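Batting with runners on base: a study of Trekholm Baseball Club

Project report, Sport and Exercise Studies, second year
Paloma Bellamy and Brodie Tautahi

1. Background

Trekholm play in a six-team amateur league along with Ivside, Mahuika, Itham and two sides from the county towns. They finished fourth last season, and the coaches felt that the team was getting players on base but failing to bring them home. We heard this from almost everyone we spoke to at the club. Our project set out to check whether the scorebooks agreed.

The club was founded in 1891 as a cricket and rounders club and took up baseball much later. It still shares its ground with the cricketers, so the home fixtures are squeezed into the early part of the summer. This matters for our results, as explained in section 4.

2. Method

We used the paper scorebooks for the last two seasons. Brodie typed up the plate appearances and Paloma checked them against the umpires' cards where these had been kept. Two away games at Itham had no usable scorebook and were left out.

Each plate appearance was put into one of three groups: bases empty, runner on first only, and runner in scoring position (second or third base). For each group we worked out the batting average, the on-base percentage and the strikeout rate. Walks given on purpose were removed from the on-base figures. There were only a handful, all of them against Mahuika.

In total we had 378 plate appearances with a runner in scoring position. We had hoped for 1000, which our supervisor suggested as a sensible minimum for comparing single batters. For that reason we report team figures only.

To see how much of the difference could be luck, we wrote a short program that shuffled the results between the groups 4000 times and recorded the gap in batting average each time.

3. Results

Trekholm's batting average was lower with runners in scoring position than with the bases empty. The gap was in the direction the coaches expected. However, gaps as large as this one came up often in the shuffled data, and we can't rule out that it was chance.

The strikeout rate was a different matter. It rose clearly with a runner on third and fewer than two out, and a rise of that size was rare in the shuffled data. In these situations a fly ball or a slow ground ball will often score the run, and a strikeout will not.

On-base percentage hardly changed between the groups. Batters were still taking their walks, which left the bases loaded more often than we expected. Ivside, who won the league, had fewer walks than Trekholm in both seasons but scored more runs.

The bottom third of the order had a large share of the chances. The catcher usually bats eighth for Trekholm, and the three players who shared that position came up with runners on more often than the lead-off hitter did. We didn't look at whether they were worse than other batters in the same spot.

4. Problems with the data

Home games were nearly all played before the end of June, when the outfield is slow and the ball doesn't carry. Away games came later. We didn't have enough games to separate the effect of the ground from the effect of the time of year.

Scorers also differed in how they recorded errors. One scorer gave a hit whenever the fielder had to move more than a few steps. We left these entries as written.

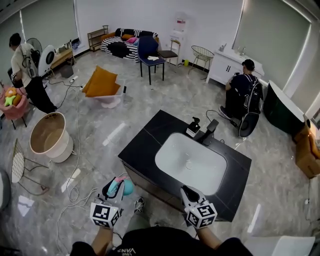

Black vanity unit with white basin and black tap.

5. Discussion

The club's view that it can't hit with runners on is only partly supported. We think the strikeouts with a runner on third are the part worth working on, and they can be practised. Mahuika's coach told us that his side ends each session with a drill where the batter starts with two strikes and has to put the ball in play. Trekholm have no drill of this kind at present, and most of their batting practice is done with no runners at all.

Changing the order may help as well. Moving one of the better contact hitters down to seventh would give him more of the chances now falling to the catchers, though it would cost him a few turns at bat over a season.

6. Further work

The same method could be used for the whole league if the other clubs agreed to share their books. Ivside and Itham have said they would. We have left our spreadsheet and the shuffling program with the department, and the club scorers have been given a one-page guide to recording errors, to be used from April.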